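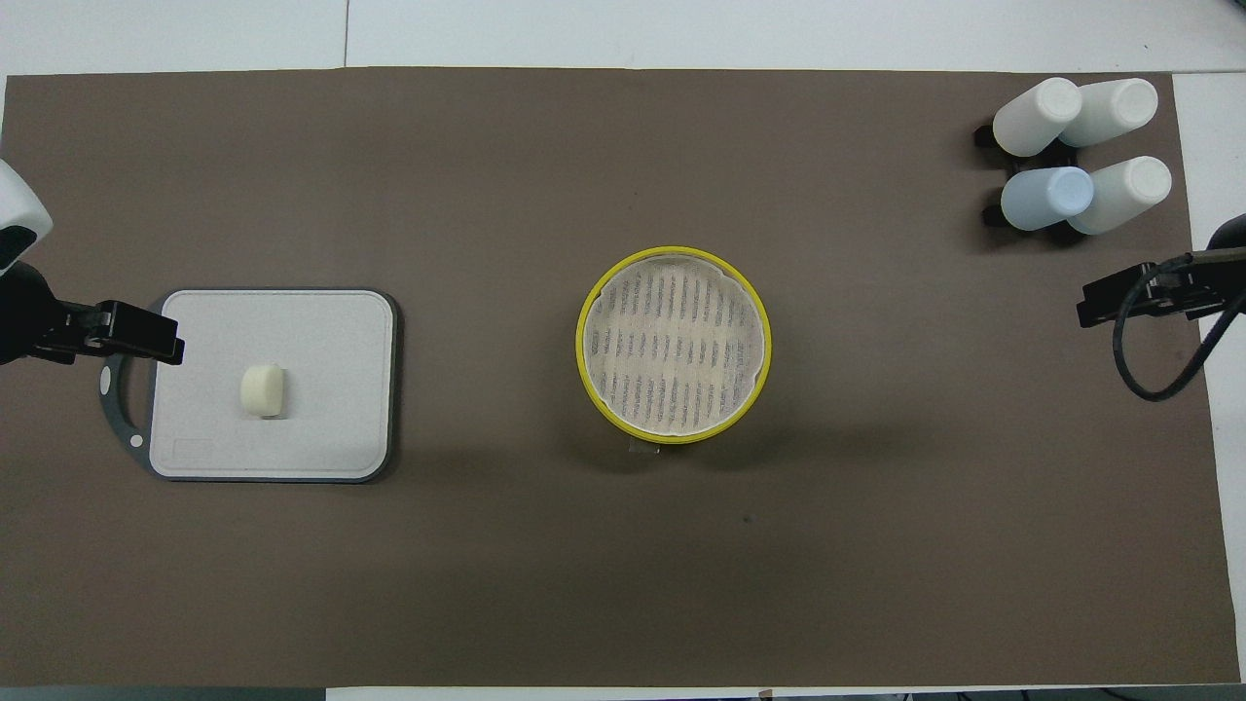 Fig. 1. Left gripper at the corner of the cutting board, cell running a table task.

Stusonach two-arm cell: daily setup and care
Handout 3, K. Devadiga, Samo building lab. Updated 28/11/2021

Read before you come in. Last group didn't and we lost half the session to a cable.

Covers the table, cables, grippers, homing. NOT the controller cabinet, that's handout 4. E-stop stuff was handout 1 and you signed for it.

Before power

Mat first. Flat, square to the table, no curled corners. Wipe with a barely damp cloth, let it dry. Crumbs and specks matter more than you'd think, the Grollon object finder will happily call a speck an object if the threshold is set low. Old scuffs in the mat are fine, leave them, don't scrub.

Check table bolts by hand. If one turns, stop and tell me, don't just tighten it. Torque gets logged.

Soft items (the small cream piece that goes on the board) come out last. They dry out and the grip width is then wrong.

Cables

This is where most of the faults come from. The cable has to hang in a free loop near the gripper, enough slack for full wrist rotation, not so much that it drags on the mat. Look at the loop on the right-hand gripper in Fig. 1 for the kind of shape to expect.

Check:
- no kink where it enters the gripper
- no shiny flat spots on the jacket (means it is rubbing)
- clips snug but you can still slide the cable with a finger
- loop stays clear of whatever rack or container you put out

Turn the wrist by hand through its range with power OFF. Watch the cable, not the wrist. If it goes tight before the end of travel, re-clip and do it again. Do both arms even if only one is used that day.

Power up and homing

Main switch, then wait 30 seconds. Don't touch the pendant while it boots. Check the base rings on both arms: we want both green. One green and one not = do not home, call me over.

Then home one arm at a time, left then right. Left is the ROBOT'S left. Stand facing the cell from the front and it's on your right. Everybody gets this wrong once. Write it on your hand.

Ready pose is grippers open, fingers down, one over each back corner area of the mat. Leave both arms there while you lay out the objects. Steamer near the middle, board beside it on the left arm's side, white and pale blue pieces over by the right arm. Hands out, then step back behind the line before anyone touches the pendant.
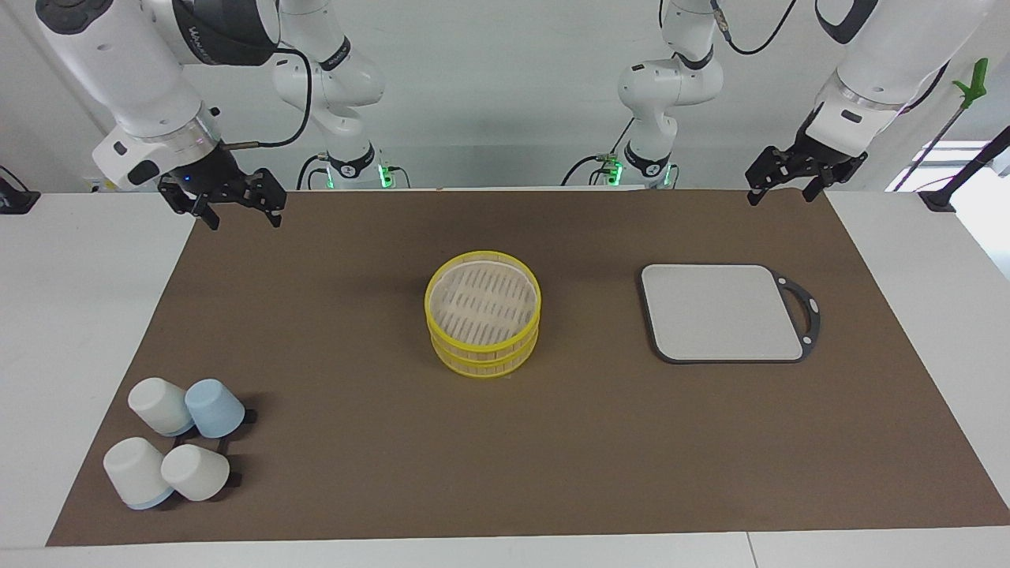 Gripper check

Open and close each gripper 5 times with nothing in it. Listen. A dry scrape is the finger slide, a click is usually a loose finger screw.

Fingertips: wipe with alcohol, both faces. Run a thumbnail down the inside edge, if it catches the tip is chipped and gets swapped. Swap in pairs, never one finger alone.

Cycle counts off the pendant at the June service were 3,434 on the left and 1,268 on the right. Big gap becuase the board handling is nearly all left arm. So expect the left tips to go first and have a spare pair on the bench before you start.

After a tip swap you must redo the finger zero. Devadiga procedure (yes, named after me, not my idea):
1. Arm to ready pose.
2. Close slowly, empty, low force.
3. Set zero when the tips just touch. Check with a strip of paper.
4. Open fully, close again, paper should hold both times.
5. Log it with your initials.

Common faults

Gripper won't open after homing: connector at the wrist, reseat it, power off first.
Grip slips on the board rim: dirty tips, or you skipped the zero.
Arm stops halfway with a cable warning: see Cables. It's the cable.
Object finder sees things that aren't there: wipe the mat, then check the light from the window. Blind down if the sun's coming in.

Shutdown

Clear the mat. Arms to ready pose, then park. Power off at the main switch, not the pendent. Log sheet filled in BEFORE you leave, incl. anything you re-clipped.

For next time: handout 4, and bring your finger zero log.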